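Household Task Program: Frequently Asked Questions

The following questions reach the program office most often, from residents, employers and teachers. Answers are reviewed each April. Questions that do not appear on this page may be sent to the program coordinator, Felista Wanyama, through the Plurkau Center front desk.

Can a robot do my kitchen chores today?

Not as a general matter. A robot may carry out one chore well in one kitchen after long preparation and then fail at the same chore in the kitchen next door. Dishwashers and robot vacuum cleaners are reliable because each was designed for a single job. A machine that can put away whatever happens to be on the counter is still a research subject.

Which chores does the program study?

The current work covers seven tasks. They include moving a bowl from one spot to another, setting a lid on a pot, closing a food container and clearing small appliances to one side. Folding laundry was studied in an earlier phase and may return.

Why are such simple tasks considered difficult?

People rely on touch and habit without noticing it. A small bowl must be held firmly enough not to slip and gently enough not to tip. A clear plastic container is hard for many vision systems, which tend to see the table through its walls. A toaster brings a power cord with it, and a cord does not keep its shape from one moment to the next. Each of these problems has been solved somewhere, under some conditions — the difficulty lies in solving them together.

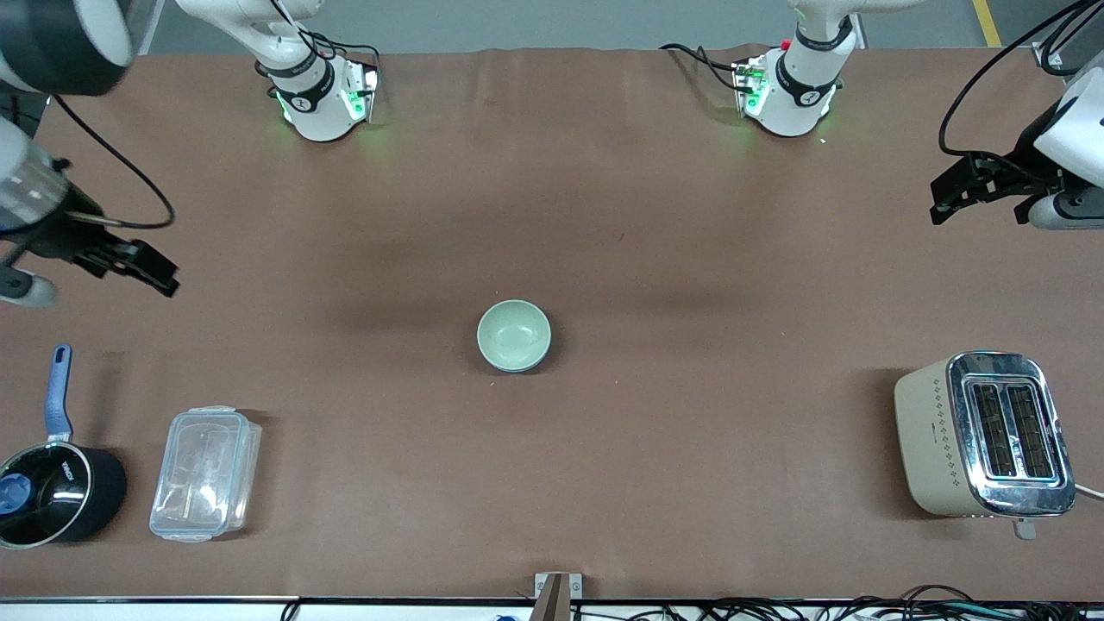

Two-arm workstation with a bowl, saucepan, storage container and toaster.

Why use two arms?

Many kitchen actions need one hand to steady and another to move. Closing a snap-lock lid is the usual example. Two arms also make it possible to pass an object across the table. The cost is that the arms must be planned together so that they do not collide, and this remains one of the slower parts of the work.

How well do the machines perform?

In the last review period the program recorded 3320 attempts across all tasks. Results differed widely by task. Picking up a single bowl from an open surface was the most dependable. Lids were the least. Reiko Hayashi, who leads evaluation, asks that no single success rate be quoted for the program as a whole, as the tasks are too different to be averaged in a useful way.

What counts as a success?

The object must end in the required place, upright where that applies, without damage and without help from the operator. An attempt in which the operator touches the object or the arm is recorded as a failure, even when the final position is correct.

Is shop-floor work further along than housework?

Yes, in most respects. On a shop floor the parts are known, the lighting can be fixed and people can be kept at a safe distance. The Morgan packing line, which is open to school groups, has used automated sorting for nine years. The same line still employs people to handle returned goods, because returns arrive in every condition. Housework resembles the returns desk more closely than it resembles the sorting line.

Will this work replace household staff or kitchen employees?

The program does not expect this from the systems it is testing. They are slow and need a trained operator nearby. Questions about employment policy should be addressed to Stela Bucur in the outreach office.

May I see a demonstration?

Public demonstrations begin at 2 in the afternoon and must be booked in advance. Visitors are asked to remain behind the barrier while the arms are powered. Children are welcome with an adult.

Can I donate household items?

Yes. Everyday kitchenware in good repair is accepted, including items that show normal wear. Sharp knives, cracked glass and appliances with damaged cords cannot be accepted. Please leave donations with the front desk and not in the corridor.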